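Folding Day: The Case for a Clear Surface

Household laundry is usually discussed in terms of washing. The work that follows receives less attention, although it decides how long a towel or a knit top remains fit for use. The Graldale Home Institute devoted its August program to that later stage, with 22 households in the Rustwood district keeping a record of how and where they folded.

The records show that most folding is done on a bed or a couch, where soft pieces sink into one another and lose their shape. A hard, level surface allows the hem to be found first and the fabric smoothed outward from it.

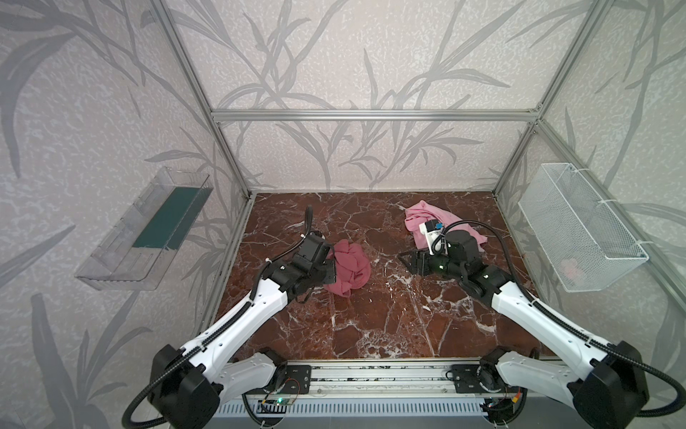 Sorting Before Folding

The Institute recommends sorting by fabric as well as by owner. Terry cloth, ribbed knits and fleece each behave differently under the hand, and a mixed pile of similar colors — pinks are a common case — conceals those differences. Knits should be laid flat and folded along the seams.
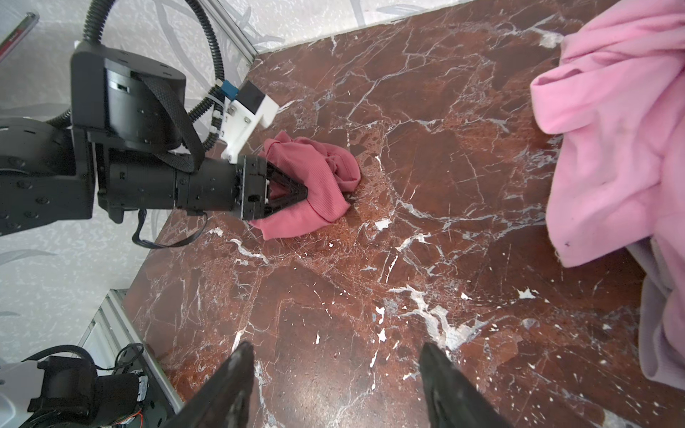

Fleece may be folded more loosely and placed at the top of a stack, where its bulk will not press on the pieces underneath. Households that adopted this order used 4 stacks or fewer per load.

One Piece at a Time

Members of the Mulder Street housing association, which manages 178 apartments, now have access to a shared folding table under the Ruvorine plan. 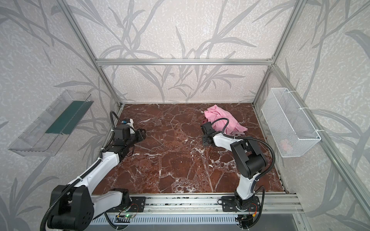
The table rules are short. Each resident brings out a single item, folds it and sets it aside before taking the next. A crumpled pink cloth stands out readily against dark reddish-brown marble with pale veins, and contrast of this kind makes edges and corners easier to locate. The association will review the arrangement after six months.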